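Araya Rovers FC

Araya Rovers Football Club is a semi-professional soccer club. Plays in the second tier of the regional league. Home matches at the Dekico Ground, on the east side of town. Nickname: the Millers, after the flour mill that used to stand behind the north goal.

History

Formed by a merger of 2 works teams, Araya Mill and Clenditz Athletic. Neither had much money. First season went badly, the club finishing bottom and being re-elected by a single vote. Promotion came four years later under Mikkel Mogensen, a former centre half who stayed on as player-manager until his knees gave out.

Best known result is the cup win over Unotness United, two divisions higher at the time. Goal scored in the last minute by Kai-wen Shek, a header from a corner. Attendance was given as 991, still the ground record.

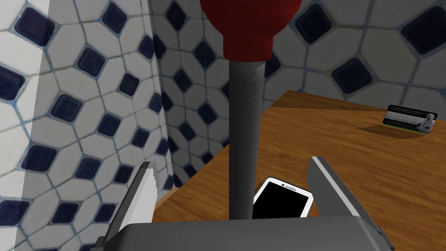 Kalkidan Beyene disputes the record, and wrote to the club programme that the gate for the replay the next season was bigger, only the turnstile at the mill end was never counted. The club has not changed the figure.

Relegated twice since. Came back up both times.

Ground

The Dekico Ground has one covered stand with 200 seats, the rest is standing on grass banks. Floodlights are on four poles, replaced after a storm. The pitch slopes toward the southwest corner and visiting managers tend to bring it up after losing. Plans for a second stand were approved by council then shelved when the grant fell thru. Kick-off for evening games is 7:30 p.m.

Colours and badge

Maroon shirts, white shorts. Away kit has been yellow, pale blue and for one season a grey that players said they coudn't pick out against the crowd. Badge shows a millstone and a sheaf of wheat.

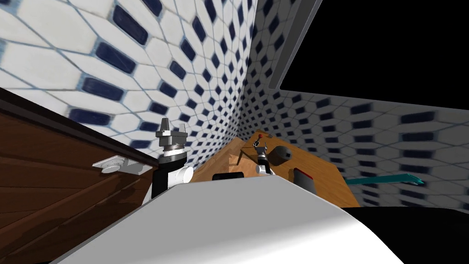
The millstone was drawn with six grooves at first, later simplified for embroidery. Older supporters still wear the original on scarves.

Management and players

Current manager is Tsehay Ayele, appointed from the reserve side. Her contract runs to the end of next season and talks on an extension are set for September. She has told the local paper she'd like to stay but wants the training budget sorted out first. Favours a back three. Assistant is Mebrat Chala, also in charge of the goalkeepers.

Shek holds the club scoring record for one season, 29 in all competitions. He left for Unotness the following summer, came back at 34, and played his last games at left back.

Rivalries

Main rivals are Unotness United, though the two have rarely shared a division. Pre-season friendly between them is played most years, usually on a Monday night.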